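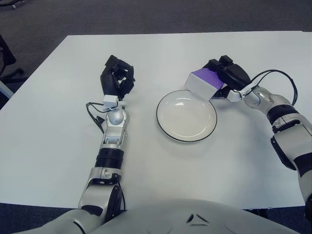

Head camera, box-to-plate task. Right hand holding the box by its right end, lower corner over the plate rim. Left hand raised, nothing in it.

Jul 15, 2022
Remcombe, bench notes, placement study

Aim for this block: find out whether the release-height estimate is better taken from the head view alone or from head plus wrist torque. The Graseck baseline uses head view only and lets go when the predicted gap falls under a fixed threshold. Fraser is our variant. Same network, same training set, but the torque reading on the carrying wrist is fed in for the last part of the descent.

Training set is unchanged from the December collection: 1,723 teleoperated placements, mixed objects, mixed receiving surfaces. No new data added. I retrained both from the same seed so that the comparison is fair. The old Graseck checkpoint was trained before the timestamp fix and should not be used for anything.

Protocol: 15 placements per policy. Plate returned to the tape template between runs, template lifted off before the run starts. Box handed to the right hand in the same orientation each time. Left arm parked in the raised pose. We did try it lower in an earlier block, but it came into the head view close to the target and the gap estimate jumped.

Scoring: a placement counts if the box is released with its base inside the rim and stays there after the hand withdraws. Anything resting on the rim is a fail, even if it stays put. Drop from height is logged separately.

Result:
Graseck, head only: 4 rim contacts, all on the side nearest the carrying hand.
Fraser, head plus torque: 3 rim contacts, same side.

So no difference worth claiming on rim contacts. The torque input does what it was meant to do for height. Releases under Fraser were softer and the box shifted less on landing. It does nothing for lateral error, and lateral error is what fails the task. I should have seen that from the logs of the previous block, where the height residual was already small and the sideways residual was not.

Probable cause of the lateral error: the fingers wrap round the end of the box and hide it from the head camera during the final approach, so the policy has to infer the near edge from whatever is left in view. White sides over a white plate on a white table can't help. The purple top is the only strong colour the network gets, and if it is aligning on the top panel then any tilt in the grasp turns into an offset at the base. This would fit the direction of the misses. Not tested yet.

Checked and ruled out: camera extrinsics (recalibrated before the block, residual unchanged), arm backlash (repeatability test passed on both wrists), plate creeping on the tabletop (outline marked in pencil for a few runs, no movement).

Adov segmentation was run offline on the recorded streams. It finds the plate edge reliably until the box overlaps it, then the mask breaks and the fitted ellipse drifts towards the box. Holding the last good ellipse from before the overlap removes most of the drift on replay. Cheap to do online.

To do:
Repeat with grasp tilt set on purpose, both directions, and plot offset against tilt.
Add held ellipse to Fraser as an input, retrain, same seed.
Try a dark cloth under the plate as a contrast check. One short block only.
Move the old Graseck checkpoint out of the shared folder.

Logs and video are in the usual place under placement, block name as above. The torque channel is in raw units, not yet scaled.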